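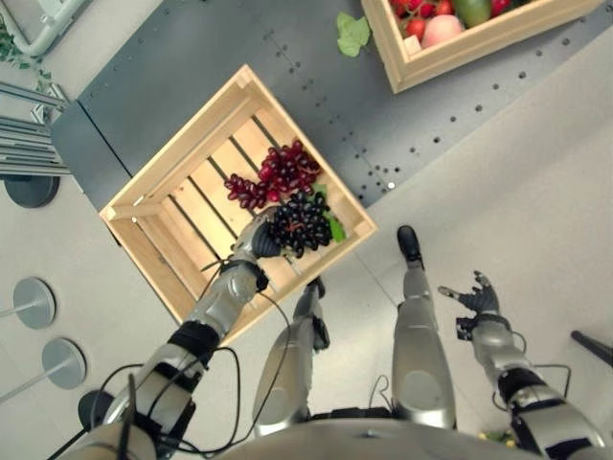
**Unit 5: Handling and displaying fruit in crates**
Retail Practice, Level 2. Tutor: Larysa Sirko
November 2025

Read these notes before the practical. The session is in the Rutier room, and you need an apron, a pencil and the record sheet from Unit 4. We use artificial fruit for layout work and real fruit for the grading exercise in the second half.

## 5.1 The crate

A slatted wooden crate is still the usual choice for a loose fruit display. Air passes through the gaps, the crate stacks when empty, and it looks right with most produce. Its faults are splinters, staples that work loose, and a bottom that marks soft fruit.

Before filling a crate:

- Run a gloved hand along the rims and inside corners. Put aside anything with a raised staple or a split slat.
- Brush out old leaf and stalk. Don't wash the crate on the day you need it, as pine takes a long time to dry.
- Decide whether it needs a liner. Grapes, peaches and ripe tomatoes do when the fruit is real. Mangoes that are still firm can go straight on the slats.

Crates may be set square to the table edge or turned at an angle. An angled crate catches the eye from the side but takes up more room, so check that the corner does not stick out into the walkway.

## 5.2 Picking up a bunch of grapes

Grapes should be held by the main stalk wherever there is enough of it. Handling the berries rubs off the bloom, the pale dusty coating that customers take as a sign of freshness. It doesn't grow back.

If the stalk has been cut very short, put a hand under the bunch and take the weight from below. Don't squeeze from the sides. Lower the bunch until it touches the bottom of the crate, then let go. Dropping it even a few centimetres loosens berries at the stalk end, and these are the ones that fall off in the bag.

Lay bunches with the stalk to the back or tucked under. Any leaf goes at the top edge of the bunch where it can be seen. A leaf that has come off altogether should be picked up and either used again or binned. Leaves on the table look untidy and leaves on the floor are a slip risk.

## 5.3 Dark and red grapes together

Black and red varieties look alike under poor light. If they share a crate:

1. Put the red bunches in first, on one side.
2. Add the dark bunches next to them, keeping a clear line between the two.
3. Place a leaf or a strip of card along the line if the colours run together.
4. Use a separate price card for each, even when the price is the same.

Never mix seeded and seedless in one crate, whatever the colour. Arash Zarei will cover labelling for this in Unit 6.

## 5.4 Mixed crates

A mixed crate is for show more than for selling. Tomatoes, a peach and a mango make a good small set because the red, the pale pink and the green stay distinct from each other. Group the items of one kind and leave the single ones apart from them. Three tomatoes kept together read as a group. Spread out, they look like leftovers.

With real stock, remember that mangoes, peaches and tomatoes all give off ethylene and will ripen each other. A mixed crate should be taken apart at close of day and the fruit returned to its own trays.

## 5.5 Practical task

Work in pairs. Each pair has two crates.

- Crate A: grapes, two colours, laid out as in 5.3. Total weight no more than 5 kg.
- Crate B: a mixed set of your own choice, with at least one item kept apart from the rest.

Weigh one bunch from crate A and write it down. A bunch for sale should not be over 800 g. Heavier ones are divided at a side stem with scissors, never pulled. For this part use the real grapes from the Nigam trays.

When both crates are ready, swap with the pair opposite and fill in section 2 of their sheet. Note any bruised or split berries, stalks facing the front, and gaps in the layout. Initial the sheet before handing it back.

## 5.6 Clearing away

Artificial fruit goes back in the Flandum boxes, sorted by kind, with detached leaves in the small tin. Real grapes used for handling are not put out for sale. Stack the crates no more than 5 high.

Reading for next time: handout 13, "Price cards and origin labels". Bring your completed record sheet.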